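The Wasamard gauge reported every 70 seconds until January, when it began reporting every 8. Reet Eglītis noted the change in the log and did not call Harms, whose contract covered the pump and the housing but excluded the interval.

She compared the levels against the paper charts from Skerkuvard, upstream. The river had not moved. The gauge gave 823 millimeters, then 823 again, then 823, for most of a night.

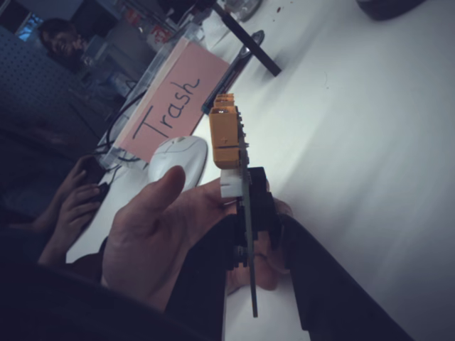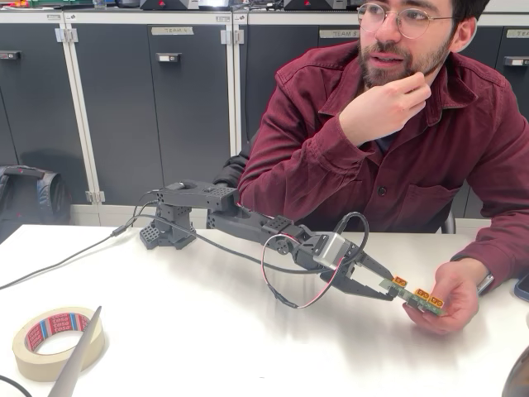 At 23 minutes past four the reading fell to zero and stayed there. A zero meant a dry bed or a broken float. She put on boots and walked down with the hand lamp and the steel rule.

The water stood at 823. She measured twice, from the brass mark, and wrote both figures in pencil on the back of the chart. The float was intact. The cable was intact. On the housing was the plate with the name Tetari, and under it the service dates in her father's handwriting, the last one left open.

She filled it in with the month. Then she went back up and entered the reading by hand, and set a kitchen timer for 70 seconds, and when it rang she entered it again.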